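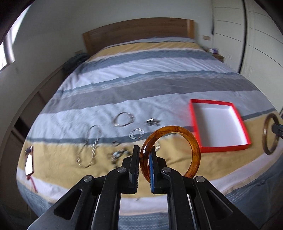

How do you seed a 16-team ultimate tournament when half the teams have never played each other?

Start with results between the entered teams, use common opponents to settle what you can, and place the teams with no record in the middle of the list. Then pick a format that gives a badly seeded team a way to move up on the first day.

The rest of this page goes through that process in order. It is written for the person running a one-weekend club or college event with a modest budget and four to eight fields. If you are running part of an official series, your governing body's rules come first and you should use its seeding procedure.

Before you start

You need three things on hand: the final list of teams, every score you can find from the current season, and a spreadsheet. Last season's scores are useful for club teams that keep most of their roster. They are much less useful for college teams, where a few graduating handlers can change a team completely.

Close registration before you seed. Seeding a list that is still changing means doing the work twice, and the second version always gets complaints from teams who saw the first.

Ask each team for the following when they register:

Season results, with scores, including losses
How many players they expect to bring
Any teams in the field they have already played this season
The name of the team last season, if it has changed

The last item matters more than it looks. One spring at Salinas we had a team enter as Histport, and we put them near the bottom as a new team. They were most of a club that had finished second at the same event a year earlier. They won their pool easily, and the team that should have been second in that pool had a hard time in the bracket because of it.

Step 1: Put the scores in a grid

List the teams down the side and across the top. In each cell, write the result if those two teams have met. If they have met twice, write both and mark the more recent one.

Most of the grid will be blank. In a 16-team field there are 120 possible pairings, and at our March event we usually have real results for fewer than a quarter of them. That is enough to begin.

Step 2: Sort by head-to-head results

Begin with any rough order you like. Rating points from a ranking site are fine for this, and so is a guess. Then go down the list and compare each team with the one directly below. If the lower team has beaten the higher team this season and has not lost to them since, swap them. Keep going until you get through the whole list without a swap.

Sometimes you will find a loop, where A beat B, B beat C and C beat A. When that happens, look at the margins. If the margins are all within a couple of points, use the most recent game.

Do not give much weight to a universe point win in high wind. If a game was played in conditions where only one end was scoring, treat it as close to a tie.

Step 3: Use common opponents

For teams that have not met, look for a third team both have played. A four-point win over the same opponent is better evidence than a one-point win. Beyond that, do not read too much into it. A difference of one or two points is nothing, especially if one of the games was capped early.

Common opponents should only move a team one or two places. If the numbers say a team should jump six spots, look for a reason before you move them. They may have had a full roster at one event and nine tired players at the other.

Step 4: Place the unknown teams

Brand new teams and teams with no results go in the middle third. People tend to put them at the bottom, and that causes trouble. A strong unknown team at the bottom lands in the same pool as your top seed, so one of your best games happens early on the first morning and a top team may come out of pool play with a loss that distorts everything after it.

In the middle third, a team that is better than expected will move up without wrecking a pool. A weaker one will have two or three losses on day one and then play opponents at its own level on day two.

Two exceptions. If a team tells you it is a second team or a developmental squad, believe them and seed them low. If a team is clearly a reunion of strong former players, like the Skullstead entry we had one year, move them to the bottom of your top third.

Step 5: Build the pools

With 16 teams, use four pools of four. Fill them in a snake:

Pool A: 1, 8, 9, 16
Pool B: 2, 7, 10, 15
Pool C: 3, 6, 11, 14
Pool D: 4, 5, 12, 13

Every pool adds up to 34, which is a quick way to check you have not made a typing mistake.

Now look for problems. Two teams from the same school or club should not be in the same pool. Neither should teams that played each other the weekend before, if you can avoid it. To fix a problem, swap teams that are next to each other in the seeding, such as 10 and 11. Leave the top four seeds alone. They earned those spots and will notice if they are moved.

Step 6: Choose what happens after pool play

For teams you know well, you can send only the pool winners and runners-up into the championship bracket. For a field with a lot of unknowns, use crossovers. Pool winners go straight to quarterfinals. Second-place teams play third-place teams from other pools for the other four quarterfinal spots. A team that was seeded too low and got a tough pool still has a way through.

Crossovers cost you one more round for eight teams. On four fields with 90-minute rounds, that is a real cost, so check your daylight and your field permit before you promise it. In early spring we have had to cut the last round down to 75 minutes to finish before dark.

Make sure the bottom of the field gets full games too. A team that drives four hours and loses all of its pool games should still play twice on the second day.

Step 7: Write down your tiebreakers

Put the tiebreakers in the captains' email before the event. A common order is:

Record in games among the tied teams
Point differential in games among the tied teams
Point differential in all pool games
Points scored in all pool games

After each step, if one team separates from the others, go back to the top of the list for the teams that are still tied. Most arguments we have had at the score table came from skipping that part.

Decide ahead of time how a forfeit is scored and whether it counts toward differential. We record it as a win for the team that was there and leave it out of differential for everyone.

Step 8: Send the draft and take corrections

Send the draft seeding to captains at least a week out, and give them a set deadline. Seven days is plenty. Ask for facts only: missing results, wrong scores, a roster change that matters. "We feel like a top four team" is not a correction.

You will usually get two or three useful replies. At one event the Wullonano captains pointed out that we had a score entered backward, and fixing it moved three teams.

After the deadline, lock the list. The only reason to open it again is a team dropping out. If that happens and you have a team on the waitlist, put the replacement in at its proper seed and shift the others only if the difference is more than four places. With a smaller gap, drop the replacement into the empty slot and leave the schedule alone.

Common mistakes

Seeding by reputation. A well-known name with a poor season should be seeded on the season.

Using too many decimals. If two teams are a hair apart in a rating system, they are even. Use the head-to-head result, or flip a disc.

Giving the host team a better seed. Put your own team where the results put it - if you are unsure, go one lower.

Reseeding overnight. Some directors reorder the bracket after the first day because the results looked odd. Captains have already planned around the published bracket, so leave it as it is.

After the event

Save the final standings next to your original seeds. A team that finished five or more places away from its seed is worth a note, with a word on why if you know. When the same teams enter next year, you will have better information than any ranking site can give you.

Report every score, including consolation games. Other directors need them for the same reason you did.

Page last updated 2020-02-01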